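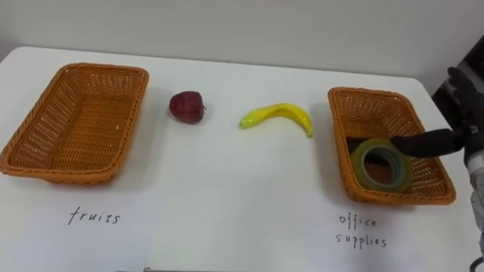 The Drokwood community pantry will reopen on Friday with a new sorting table by the door, after three weeks of work on the shelves and flooring. People bringing donations will be asked to sort them as they come in, a job that used to be done in the back room at the end of the day. Each kind of item gets its own woven basket with a handwritten paper label, such as "fruits", in front of it. Apples and bananas go in together. Household bits, including rolls of tape, have a separate basket.

The pantry, on Vekeck Lane, gives out 251 parcels in a normal week and took in 600 donations during June. Dae-han Ki, who runs the sorting shifts, said most of the delays came from mixed bags.

"We'd get a carrier bag with soap, bread and pears all in one, and somebody had to go through it before anything could go on a shelf," he said. "If it's split up at the door, we can start packing by ten."

Loose fruit will be accepted again from this week. It was turned away during the building work, as there was no cool storage on site. The new fridge has been paid for by Gallex, the lettings firm on the same street, which also covered the cost of the flooring.

Donations can be dropped off from 9am until noon. Bags weighing more than a few kilos should be taken round to the side entrance, where there is a trolley. The pantry cannot take opened packets, home-cooked food or anything past its use-by date. Glass jars are fine if the seal is unbroken.

Parcels can be collected between 1pm and 4.30pm. There are 80 slots on the opening day and 30 of them are being held for households without a phone or internet booking. The rest can be reserved at the desk or through the Drokwood library.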